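**Bukness** is a bush bean grown for drying, named after the village where it was kept alive for generations in kitchen gardens. It's a wonderfully easy plant - short, sturdy, and loaded with cream-colored pods by late summer. Plants reach about knee height and need no poles.

## History

The bean was nearly lost before Mackenzie Tremblay, a gardener in Flillthorpe, was handed a jar of 116 seeds by a neighbor. She grew them out over several summers and shared the crop freely. Chantal Wong later picked out an earlier strain, sold as Nollier, which ripens well even where fall comes fast!
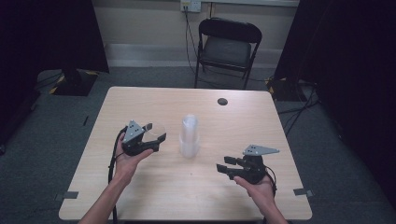

Bukness seed goes straight into warm soil, two inches deep, and likes full sun. Pods are left on the plant until they rattle, then shelled on any flat surface. A light wood-grain table like the one in the photo suits the job nicely, although the darker Nollier seeds show up better on it than the pale Bukness ones. Shelled beans need another two weeks in an airy room before they go into jars.

## In the kitchen

The cooked bean is creamy and rich, with a thin skin that holds together beautifully in soup. It is the star of McKinnon stew, a slow-cooked dish of beans, onions and smoked ham. Fresh pods can be eaten too - pick them very young, before strings form.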